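Home Articles Everyday Things Paper and Packaging Search

Pocket tissues

16 Jul 2021 — Petersen Household Encyclopedia, staff entry

41 shares 7 comments

A pocket tissue is a thin, soft paper sheet sold folded in a small sealed pack and meant to be carried on the person. It does the job of a cloth handkerchief and is thrown away after use.

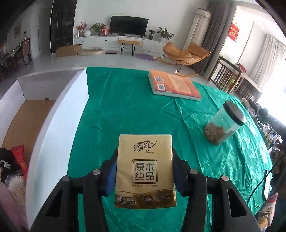 One reader, Korninthorpe, wrote in to say that the article should make it clear from the start that pocket tissues and boxed facial tissues are different products, and that the pocket kind is usually the stronger of the two. The point is a fair one and is taken up under Construction.

Background

Soft paper has been used for wiping the face and hands for many centuries, first in East Asia, where papermaking began. In Europe and North America the cloth handkerchief stayed the normal thing to carry until well into the twentieth century. Disposable facial tissue was first sold there in the 1920s, mainly for removing face cream. Buyers soon used it for colds, and makers changed their advertising to match. The small folded pack followed, and by the second half of the century it was a common item at newsstands, pharmacies and train stations.

Cloth handkerchiefs never went away. They are still carried out of habit, for dress, or by people who want to throw away less paper. In wet or windy weather a cloth square also holds together better.

Construction

Most pocket tissues have two, three or four layers, called plies. Each ply is very thin by itself. The plies are pressed together along the edges or over the whole surface with a pattern of small raised marks, which keeps them from sliding apart. A boxed tissue is commonly two plies. A pocket tissue often has more, as it has to survive being squeezed in a bag and then opened with one hand.

The fiber is usually wood pulp. Long fibers from softwood trees such as spruce and pine give strength. Short fibers from hardwoods such as eucalyptus and birch give a smooth feel. Makers blend the two. Recycled fiber is also used, though it tends to be shorter and a little rougher, and it is more often found in paper towels and toilet paper. Bamboo pulp is sold in some markets.

Many tissues are treated so that they hold together when damp. This property is known as wet strength and comes from a small amount of resin added to the pulp. It is also the reason pocket tissues should not be flushed. Toilet paper is made to break up in water. A tissue with wet strength can stay whole for a long time and may catch in a drain.

Some tissues carry lotion, menthol or scent. Unscented ones are generally advised for people with sensitive skin.

Manufacture

Pulp is mixed with a large amount of water and spread over a moving screen. The water drains, and the damp sheet is passed onto a large heated drum, where it dries in a moment. A blade then scrapes the sheet off. The scraping makes tiny folds across the paper, a step called creping, and these folds give tissue its stretch and much of its softness.

The finished paper is wound on wide rolls known as parent rolls. At a converting plant the rolls are unwound, layered, marked, cut and folded. The Girport line run by the Lunevham paper works is a small one by the standards of the trade. It turns out 300 packs a minute and is stopped for 30 minutes in each shift for cleaning, chiefly to clear paper dust from the folding plates. Dust is a lasting problem in all such plants. It is a fire risk, and it also settles on the wrapping film and spoils the seals.

The Lunevham works closes for two weeks every August for heavier repairs. In a normal week outside that period the line uses roughly 40 parent rolls.

Folding and packing

Two folds are in wide use. In the standard fold the sheet is folded in half several times until it is a narrow rectangle. In the compact fold it is brought down to something closer to a square, which makes a shorter, thicker pack. The compact fold fits a pocket better but leaves more creases in the sheet.

The wrapper is nearly always plastic film. It is sealed at the ends and has a line of small cuts along the front or back, covered by a sticky tab. Pulling the tab opens the cuts, and pressing it down again closes the pack well enough to keep lint out. The adhesive loses its grip after a number of openings — often before the last tissue is gone. Paper wrappers have been tried and are on sale in some places, but they tear in use and do little against moisture.

Packs are sold singly or in sleeves. For shipping, the sleeves go into cartons, and a full pallet from Girport holds 1,690 sleeves.

Use as advertising

In Japan pocket tissues are widely given away on the street as a form of advertising. A printed card or label is slipped under the film. The practice spread in the late 1960s and the 1970s and replaced the giving of free matchbooks. It rests on the idea that a person who would refuse a leaflet will often accept something useful, and will look at the label each time a tissue is taken out. Banks, phone shops and staffing agencies have been regular users of the method.

Disposal

Used tissues belong in household trash. They are not accepted in most paper recycling, both for reasons of hygiene and because the fibers are too short to be worth recovering. Plain tissues may be composted where local rules allow it. Those with lotion or scent are better left out. The film wrapper is a separate material and should be removed first — many compost programs reject a whole bag if plastic is found in it.

See also: Handkerchief, Paper towel, Wet wipe, Creping

Previous entry Next entry Back to Paper and Packaging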